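Ticket: Pager and siren callouts dropping out after tower changeover
Station: Dernthorpe Volunteer Fire Brigade
Status: Resolved, monitoring
Priority: High
Opened: Oct 28, 2024

Problem as reported

Since the dispatch feed was moved over to the Tudholm tower, some of our members' pagers go off late or stay silent when a call comes in. The station siren has been fine every time. On Saturday's grass fire off the reservoir road, the first truck rolled with a full crew, but half the people on the second crew only knew about it because they heard the siren from their own kitchens. Great effort from everyone who turned up anyway! Still, we need this fixed before the wind picks up again.

What we know so far

- All pagers are the same model, bought in one lot in April.
- Late pages arrive up to 45 seconds after the siren starts.
- Missed pages never arrive at all, even after a restart.
- Members on the north side of town are hit worse than members near the station.
- The phone app backup works for those who have it set up (please set it up, it takes five minutes and it's really good now).

Update 1

Ran a test page at 7 pm with everybody at home. What a turnout, thank you! Replies came back by text within a few minutes and I put them all on the big wall map. The misses make a pretty clear shape: nearly all of them sit behind Maihi Ridge, on the side facing away from Tudholm. The old tower looked straight down that valley. The new one doesn't.

So coverage is my first suspect. It doesn't explain everything, though. Two members live on the same street, a few doors apart, and one gets every page while the other gets none.

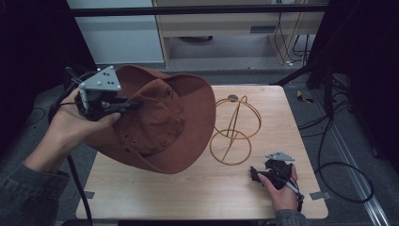 Swapped those two pagers overnight to see whether the trouble would follow the pager or stay with the house. It followed the pager. I was so pleased to see that, you have no idea, because a pager is a lot easier to fix than a hill.

Update 2

Opened the settings on both units and compared them line by line. The bad one was still set to scan the old channel first and only check the new one if it heard nothing. The old channel is still carrying a faint signal (I'm told the transmitter stays on as a spare until the handover is signed off), so the pager finds it, decides it's happy and sits there listening to a channel with no calls on it.

Went through the rest of the pagers at training night. 6 had the old channel order. All 6 belonged to members who were away on deployment the week we did the reprogramming, so they never got done. That one is on me, I should have kept a list.

Fixed all 6 on the spot. The steps, for anyone who looks after the pagers at another station:

1. Put the pager in its cradle and open the Sarnetti setup program on the station laptop.
2. Read the current settings and save a copy before changing anything.
3. Under Channels, move Tudholm to the first slot.
4. Take the old channel out of the scan list. Leave it in memory in case we have to go back.
5. Write the settings, wait for the double beep, then take the pager out of the cradle.
6. Send a test page from the radio room.

If the program can't see the pager, unplug the cradle and try the other socket on the laptop. The left one is worn. 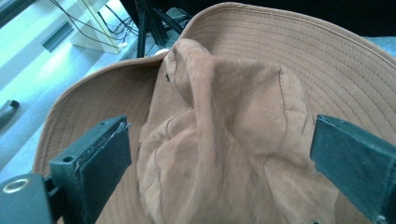

Brigade Communications Officer
Dernthorpe Volunteer Fire Brigade

Update 3

Second full test page. Much better! Every pager near the station went off together with the siren. Behind the ridge we still had late ones, with the worst at 45 seconds, and one complete miss at the far end of the valley road.

Called the tower people and had a really good talk with their technician. They had our side of the Tudholm antenna running at 70 percent power from the commissioning tests and it had not been turned back up. They raised it to full that same afternoon while I stayed on the phone, and I could hear the difference on the handheld right away.

We also talked about a small repeater on Maihi Ridge. There's already a pole up there with solar power on it from the old weather station, 300 yards from the fire trail, so we could get to it by truck for most of the year. They're going to send a price. I'd love to see this happen, it would help the handhelds on the fireground as well as the pagers.

Update 4

Third test page, at breakfast time on purpose, since that's when people have the pager on the kitchen bench instead of on their belt. No misses. The valley road pager went off inside ten seconds. Fantastic result, and a big cheer came over the radio from the crew on truck checks.
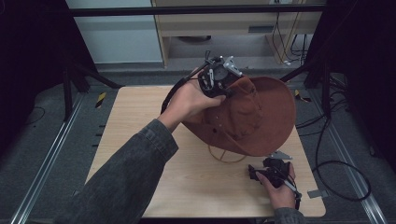 Brown hat, brim lifted.

Still to do

- Get the repeater price and take it to the next brigade meeting.
- Add pagers to the return-from-deployment checklist.
- Replace the worn laptop socket, or label it.
- One more test page on a wet evening, as rain was hard on the old link.

Members: if your pager is late or silent from here on, reply to this ticket with the time, where you were standing and whether you heard the siren. Bring the pager to training and I'll read it while you wait.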